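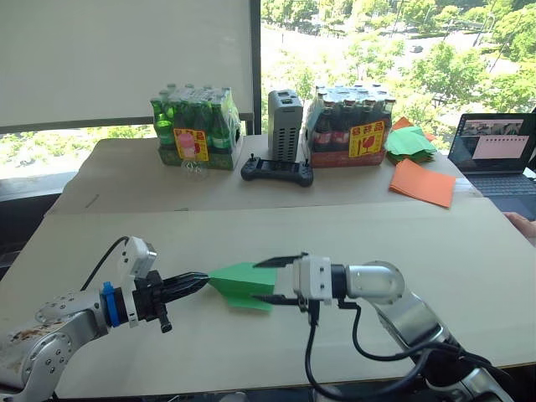
Home Reviews Travel writing Fiction Contact

A Winter in Yensuk, by Sigrun Strand
Jun 25, 2019
Review by Felicja Kurek

Sigrun Strand went to Yensuk in January with one suitcase and a contract to teach in the school there, and she stayed until the ferry started again in spring. Her book tells of these months. It is a small harbour town, cut off for a good part of the winter, and before her no travel writer seems to have given it more than a paragraph.

I liked best the chapters in which she has little to do. The road is closed, the lessons are cancelled, and she sits in the kitchen of her landlord, Valter Vik, and listens to him talking about the years when the herring boats still came. She does not make him nicer than he is. He is stingy with the firewood and he cheats at cards, and in chapter 11 they have a quarrel over the telephone bill that goes on for 30 pages, in pieces, between other things. I was sorry when it was settled.

The history is weaker. Strand wants to explain how the town was moved from its old place at Lamar after the flood, and for this she depends too much on one parish book. The same dates come back three times. A map would have helped me, as I was never certain on which side of the bay the old church stood.

Her language is plain, almost dry, and I think this suits the subject. Only when she writes about the sea does she become a little grand, and I began to skip. She also says very little of what the people thought of her. A foreign woman alone in such a town must have been discussed, and the pupils, who are quick and funny in the school chapters, surely told her something. I would have liked to read it.

The paperback from Cerer is well made but the print is small, and the photographs are all put together in the middle, without captions. There is no index. Readers who want practical advice for a journey should look for another book. For those who enjoy slow reading about one place, I can recommend it, and I have already lent my copy to my sister.

Recent reviews
Pristidar on Foot, by Kjell Söderlund
The Salt Road and Back, by Filipa Moreira
Four travel books for a long train journey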